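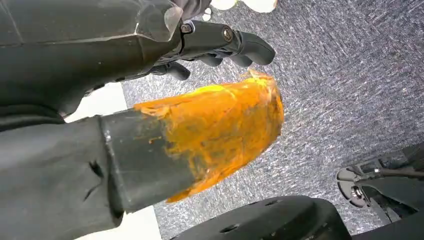
FLOLTSTEAD, September 22, 2025

Quick write-up before I forget it all. Trade open day at the Moreira carpet works, gates open at 8, got there late thanks to the roadworks. Badge, coffee, straight in with the second group.

Grey carpet underfoot, and grey is what everyone is buying. Junaid Minhas took our group round and said most of the August orders were grey or near enough. He'd love to sell someone a green. No takers in our lot.

Tufting hall first. Loud, ear plugs from a bucket by the door. You walk down one side and back up the other, no stopping near the creels while they're running. Didn't catch half of what was said. Did get that the yarn now comes from Anen, changed over in the spring, and that the old stock is being used up on contract jobs. Asked if you'd see a join between old and new in the same room. Long answer. I think it was yes, in strong daylight, if you're looking.

Backing line next - warmer in there, smell of latex, I didn't mind it. Then the cutting room, my favourite bit. Rolls come off, get checked under the lights, trimmed and bagged. A woman on the end bench was finding faults by hand, just running her palm over the pile, and marking them with chalk. I'd have missed every one.

Lunch was sandwiches in the sample room. Egg went first. Had a proper look through the books while everybody queued. The loop pile feels harder than the Grerkach stuff we've got in the office, tighter too, and I'd guess it will take chair castors better. The cut pile is nicer but shows every footprint. Not for a corridor.

Prices - they wouldn't give a list on the day. Minimum run for a custom shade is 2,000 square metres, so that's us out. Stock shades there are 26 of, and you can have two sample squares of each for nothing. I filled a carrier bag.

Didnt see the dye house, it was shut for cleaning. Shame, that was the reason half the group came. Junaid said to email and they'll fit people in another time.

Parking round the back, not the front, whatever the letter says. Flat shoes. Samples are on my desk if anyone wants a look, please put them back in teh right order.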